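Manalo 3 parallel gripper – bench trial page

Sidgate part list > End effectors > Electric, two-finger > Manalo 3

In stock. Ships as single or pair. Cable, mounting ring and one set of straight fingers in the box. Controller sold separately (see Laker notes further down).

Page updated Sat 11 May. Added: cord and cube tests, cable routing, finger swap. Removed: old drawing, it had the wrong bolt pattern. Sorry to the two people who drilled from it.

Quick version

Small electric gripper for light table-top arms. Parallel jaw. Position and force both settable. Fine for boxes, blocks, housings, plugs if you come in from the right side. Weak on flat cord. Louder than the Fistex at homing, quieter after that.

If you already run the Fistex and are happy, keep it. If you are buying new for a two-arm bench, read on.

Who it suits
Two-arm benches with a shared table
Teaching rigs, teleop, scripted pick and place
People who change fingers a lot
Light goods, hard shells, square edges

Who it doesn't
Food, wet parts, anything with coolant
Soft bags
Heavy castings. Please stop asking, the answer is still no
Long cycles with no break – the motor gets warm and the force drifts

In the box
Gripper body with wrist plate
Straight fingers, one pair
Short cable, locking connector
Four screws plus a spare
Hex key (bad one, use your own)
Printed card with the default address. Don't loose it, the reset procedure is a pain

What we compared

Three setups, same bench, same pair of arms:
Manalo 3 with straight fingers
Manalo 3 with padded fingers
Fistex standard with the fingers it comes with

Every setup got the same list of items and the same operator. 200 picks per setup. No hand-helping, no nudging the item. A pick counts when the item clears the table and gets put down inside the marked spot. Slipping on the way = miss. Dropped early = miss. Right place but wrong way up = we counted it, argue with us if you like.

Items are what we had, not a standard set. Power strips, bundled cords, a plug, a power block, toy cubes. Picked because customers send us photos of the same kind of stuff and ask "will it grab this".

Results, short

Manalo 3, padded: 94 percent on hard items. Best of the three.
Manalo 3, straight: a bit behind, most misses on the rounded end of the strip.
Fistex: near enough the same as straight Manalo on cubes, worse on strips.

Cord is its own story. All three were poor. Manalo padded missed 19 times on flat cord before we stopped and changed the approach angle. After that it was OK on bundles, still bad on a single line lying flat. Thin cord on a smooth top, the fingers just ride over it. Needs a thin nail tip or a different gripper altogether.

Cubes

Easy. Dimpled faces help the straight fingers, smooth faces are happier with pads. Stacked cubes are where force matters. Default force is too high, it squeezes then twists as it lifts and the lower one gets dragged along. Drop it to the second setting. Approach slow for the last bit.

Two cubes side by side: open the jaws only as far as you need. Full open and you shove the neighbor. The Fistex has a narrower body so it wins here by a little.

Power strips

Grab across the body, near the middle. Grab at the end and the rest sags and swings. For strips lying at an angle turn the wrist first, THEN come down. Doing both at once looks nice in the software and clips the table in real life.

With two arms you can take one end each. Works, but tune the speed match before you try it or one arm drags the other. We use the Laker in linked mode for that. Unlinked is asking for trouble. 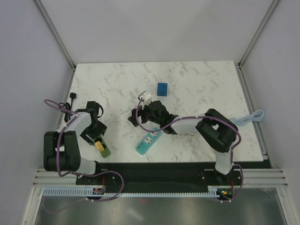
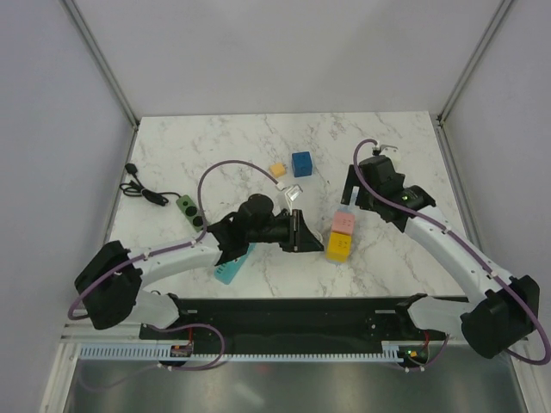 Bench trial, both arms over the marble-pattern top.

Reach and overlap

Mount the bases too close and the forearms fight for the middle. Too far and neither gets to the back corner with the wrist pointing down. We ended up wider than the arm maker suggests. Measure with the gripper fitted – it adds length, and people forget that every time.

Set a keep-out zone down the middle, then open it up slowly as you trust your paths. Laker lets you do this per arm. Save the file with a name you will recognise in November.

Cable routing

Biggest cause of support mail, so a longer section.

Leave a loop at the wrist. A proper one. Tight cable at the wrist = connector works loose = gripper drops off the bus mid-move and holds whatever it was holding, at whatever force.

Tie it to the link, not to the joint. Small ties, snug but the cable should still slide when you pull it.

Run the wrist all the way round both ways by hand, power off, before first power up. Watch the loop. If it goes under the fingers at any point, shorten it or move the tie back.

Elbow joint: go over the outside, leave slack for full bend.

Base: slack again if the base travels. Cable should not touch the rack or the floor of the channel.

We went through this with both arms and had to redo one side. Takes an afternoon if you are fussy. Be fussy.

Longer cable is available, same connector. Don't splice the short one. We had one back under warranty with tape on it and no, not covered.

Controller

Runs on the Laker two-channel box. Runs on the single channel box too, one gripper each, but then linked mode is gone.

Firmware: use the newest. Older one has a bug where the jaw reports closed when it's still moving. Your script thinks it has the part, lifts, no part. Update first, then test, then complain.

Addressing: both grippers ship with the same address. Set the second one BEFORE you plug both in. Card in the box tells you how.

Homing: closes fully, opens fully, closes half. Keep fingers (yours) out of it. Also keep the item out, it will get pinched.

Settings we ended on

Force: second setting for cubes and shells, third for strips, lowest for cord bundles
Speed: slow for contact, normal for everything else
Hold: on. Default is off, which makes no sense to us
Open width: set per item
Retry: one. More than one and it just chases the part across the table

Copy these as a start, they won't be perfect for you. Finger material changes everything.

Fingers

Straight: come in the box. Good all round. Edges are sharp on the first batch, take a file to them.

Padded: extra. Get them. Pads wear at the tip first, swap left and right when you see it, then replace. Glue line can lift if you clean with alcohol, use plain water.

Long: extra. For reaching down beside things. Flex a lot at the tip so drop the force.

Blank: extra. Drill or print your own. Drawing is on the downloads page, the new one, checked against a real part this time.

Swap takes two screws a side. Re-home after every swap. If you skip it the zero is off and the first pick crushes or misses.

Fit

Wrist plate fits most small arms with the usual round flange. Adapter ring for the rest. Tell us the arm when you order and we put the right ring in. If you write "standard" in the notes we will mail you back and ask, so save us both a day.

Sensor bracket can go on top of the body, two holes. Check clearance against the forearm with the wrist bent right back.

Against the Fistex, side by side

Body: Fistex slimmer
Jaw travel: Manalo wider
Force steps: Manalo more, Fistex simpler to set
Noise: Manalo loud at homing, then fine. Fistex same hum all the time
Finger choice: Manalo by a long way
Cable: Fistex connector is better, we admit it
Spares: both OK, Manalo comes from our own shelf so faster
Price: Manalo lower as a pair, near the same as a single

We sell both. No axe to grind. Returns are low on both too.

Known issues

Status light hard to see from behind. Turn the body round if you can.
First batch screws are soft. Replacement set free, just ask
Force reading wanders when warm. Let it rest or re-zero
Connector latch feels closed one click before it is closed. Push until second click
Manual page 3 has left and right swaped in the wiring table. Follow the labels on the cable instead

Not tested yet

Long fingers on strips
Cord with a nail tip, parts are on order
Mixed pair, Manalo one side and Fistex on the other. Laker says it works, we'll see

Will add to this page when done. No date.

Ordering

Single, pair, or pair with two-channel Laker. Pair with Laker is set up and addressed before it leaves, so you skip the card business. Padded fingers are a tick box at checkout, not included by default.

Lead time: from stock, next working day out. Adapter rings sometimes a week.

Returns: unused, in box, with the card. Tried-on is fine, scratched is not. Trial units go out on loan for schools and labs, ask by mail and say which arm, which controller, what you want to pick up. A photo of the item next to a ruler helps more than a long description.

Downloads
Finger blank drawing (new)
Wrist plate drawing (new)
Laker settings file, cubes
Laker settings file, strips
Manual, with the page 3 mistake still in it for now

Related
Fistex standard gripper
Laker two-channel controller
Padded finger set, Manalo 3
Cable ties, small, bag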